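*Visit notes, Erkedberg, 30 January 2018*

I had been told to wear sensible shoes and expect something impressive. The shoes were a good call. After a train, a bus and a long walk past a tire warehouse, I arrived at the Troretti building to find that the future of automation was, for the time being, a mini fridge.

Ashok Bansal met me at the door and apologized for the heating. He runs the collection side at Troretti, and he has the calm of a man who has watched a great many drinks being moved from one place to another. The job, as he tells it, is simple. A learning system needs examples of people doing ordinary things with their hands, so they pay people to do ordinary things with their hands. The people hold grippers. The grippers have cameras. Everything that happens gets saved, sorted, argued over and, in a sad number of cases, thrown out.

They had 2,226 usable examples when I visited. I asked how many unusable ones there were and was offered coffee.

## The fridge task

The fridge belongs to a set of jobs called Finau, named after somebody's old street. In this one, the operator opens the door, deals with the drinks and closes up again. "Deals with" covers more than you'd think. Sometimes a drink goes in, sometimes it comes out, and sometimes it only changes shelves. Shanti Prajapati writes the task cards, and she showed me her file of rejected wordings. One card said "tidy the fridge." Six operators read it and came back with six different ideas of tidy, one of which involved emptying the thing completely. Her cards now run to a full page. 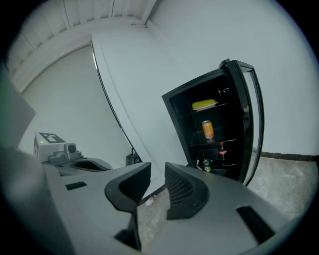 *The fridge as one gripper's camera gets it, door open and stocked.*

I spent a while at a monitor looking at this kind of view, and you do get used to it. Straight walls bend, the fingers loom up like a pair of tusks, and a small soda can becomes a matter of great importance. Ashok says new staff get a little seasick in the first hour. I lasted 14 minutes before I asked to look at something flat.

What surprised me was how much talk there was about doors. A person opens a fridge without a thought. With a gripper in each hand you have to plan it — which side to stand on, which hand pulls, where the other one waits so it doesn't end up behind the glass. Shanti wants all of that in the data, including the hesitation. Ashok would like somewhat less hesitation. I gather this has been going on since December.

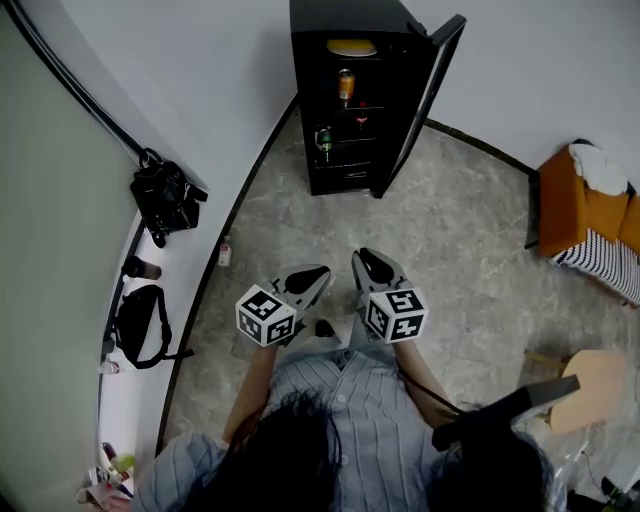
*Both grippers pointed toward the open fridge, seen from overhead.*

The cubes with the square patterns are there so the software can work out where each hand is. They have to stay in somebody's view, and they have to stay clean. Urmila Bhatt, who checks the recordings, told me about one lost afternoon that came down to a thumbprint. She told it well, and I suspect I wasn't the first visitor to hear it.

Then I was allowed a try. The grippers look as if they should be easy, and for the first few seconds they are. My can went over twice and then rolled under a table, where it stayed until someone with better knees went in after it. Urmila marked my attempt "visitor" in the log. There is a tag for that. It has been used 119 times, and none of those recordings are in the training set.

The good operators hardly seem to move. They come in low, close the fingers, lift and are done, and there's nothing to watch, which I suppose is the idea. Bimla Pandey is the one they all mention. She was off that day, so I can only report that her name came up whenever I dropped anything. 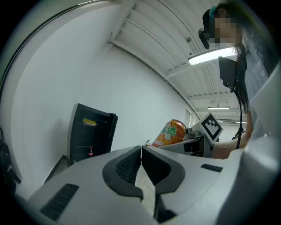

## Getting there, and what to ask

Visits are by appointment through the front office at Erkedberg, and they keep groups to six. The bus stops at the tire warehouse; stay on the left side of the road, where there is at least some sidewalk. Ask to see Shanti's rejected cards. Ask Urmila about the thumbprint. If you're offered a turn with the grippers, take it, and bring your own lunch, as the vending machine in the lobby only accepts coins and had mostly gum in it.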